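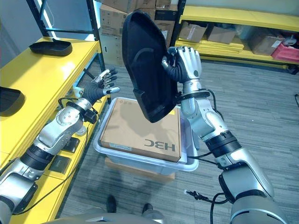 The black tray and the cardboard box.

16 Oct 2026

Up early and read the rest of the county's letter before work. It runs to five pages and says the council objects to low-level waste from the old reactor site being kept at Vustusby while a permanent place is found. The word used all through is "interim". I looked for an end date and there isn't one, only a review every 15 years. The map at the back still has the old bypass line on it, dotted, though that was dropped long ago.

Rain until lunch. Took the bus over to Ceststead in the afternoon for the drop-in session at the library. They had put the display boards in the reading room and moved the newspapers out to the corridor. I asked which way the lorries would come. The answer was by the Femurville road, with no more than 24 loads in any month, and none on a Sunday. I asked whether that counted the empty ones going back and was told it would be looked into. I wrote my question on one of their cards and put my address on it.

A woman in front of me wanted to know about the stream, which floods below the bridge most winters. The reply was that the store would be on the higher ground, behind the existing fence, and that the drains would be kept separate. She didn't seem satisfied and I can't say I was either, but they were polite and didn't hurry anyone.

The summary booklet is clear enough. The full report is 151 pages and there was one copy on the table, chained to it like a pen in a bank. It can be had by post if you write in. I read the part on traffic and most of the part on jobs. The jobs are mainly for the building work and fall off sharply after that.

Went into Jacobs for bread on the way to the stop. Only the small brown loaves left, so I bought two and will freeze one. Missed the earlier bus and sat in the shelter with the booklet.

My own view has not settled. The stuff has to go somewhere and it has been sitting in worse buildings than the one they are proposing. What I don't like is being asked to agree to a store with no closing date, and I shall say so in my reply. Comments have to be in by the end of November. I made a start on mine after tea and got as far as the road.

The back gate is sticking again with the damp. Need stamps, and a large envelope if the post office has them.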